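I've been making the Dedden dish towel for a while now, and it's still the one I grab first in my own kitchen. It's a linen and cotton blend, washed before it ships so it drinks up water from day one (no more of that weird phase where a new towel just pushes the puddle around!). The weave is a small waffle, soft enough for wine glasses and tough enough for the big pasta pot.

I weave it in four colors: Oat, Kettle, Moss and plain white. Kettle is a smoky gray and it hides coffee like a champ, so guess which one hangs on my oven door.
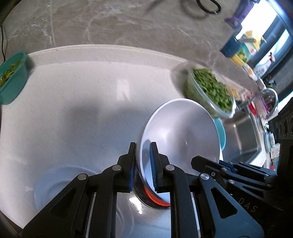
**Kitchen & Table > Towels**

**Dedden Waffle Towel**
Item 614 (single) / Item 573 (set of 8)

- 55% linen, 45% cotton
- 200 gsm
- Hanging loop on one corner
- Hemmed on all four sides

Wash it warm with whatever else you've got going. Skip the fabric softener, please, it coats the fibers and you'll end up with a very pretty towel that won't dry a spoon. Tumble dry low or hang it up. It will shrink a little the first couple of times and I cut it long to allow for that.

The set of 8 comes in one color or mixed, just leave me a note at checkout. Moss is sold out until June, sorry! I had a bad batch of yarn and didn't want to send it out.

If you already own the Mesteo apron, the Oat towel is the same yarn and they look great together. Orders go out from the Wollden studio every morning, and anything in before 9 a.m. makes that day's mail.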